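Floral Design Basics, Unit 9
Arranging with Artificial Stems
Handout for the May session. Instructor: Vitória Rebelo

Bring this handout to the studio. Reading for the unit is in the Groma workbook, page 57. The stems and vases come from the Brarkar cupboard and go back there at the end of class.

1. Preparing the stems

Artificial stems arrive folded flat. Open each leaf by hand, starting at the bottom of the stem and working up. Bend the wire a little at a time - a sharp kink will show and is hard to take out. If a stem is longer than you need, fold the end back on itself before you reach for the cutters. Cut stems can't be used by the next group.

2. Height

The usual starting rule is that the tallest stem stands one and a half times the height of the vase. Roses can go higher than that if the vase is heavy enough to hold them. For the practice piece, cut nothing and let the tall stem run to 18 inches above the rim.

3. Placing two stems

Two stems are harder than five, and there is nothing to hide behind. Put the first one in close to vertical. Lean the second away from it so the leaves open out to one side. Check where the stems cross the rim, and turn the leaves so their faces point toward the viewer. In clear glass the lower part of the stem is on view too, so keep it clean and free of tape.

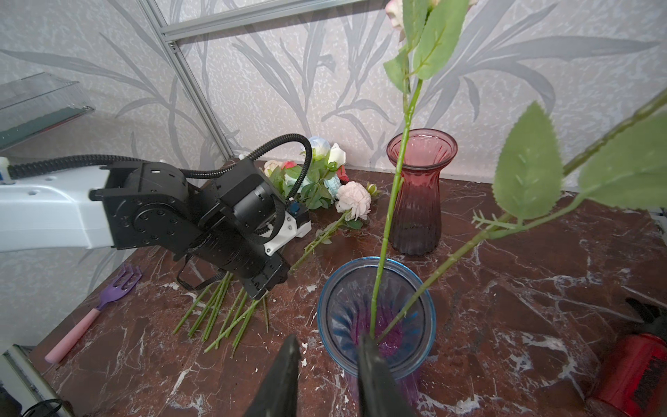

4. Choosing the vase

Clear glass with a tinted rim adds a little color without competing with the flowers. A darker vase, like a pink one shading to wine red, carries more weight and suits pale buds. Ribbed glass breaks up the line of the stems. A scalloped mouth gives each stem a natural resting point - use the dips. When two vases share a table, set one slightly behind the other and leave the back one empty until the front one is finished.

5. Background

Look at the wall before you start. A large leaf print will compete with real or artificial foliage, so step back often and check the outline.

For next time

Sketch one two-stem arrangement from the front and from one side. Label the vase, the heights and the angle of the second stem. Sketches are due 15th May, in the Kavham folder.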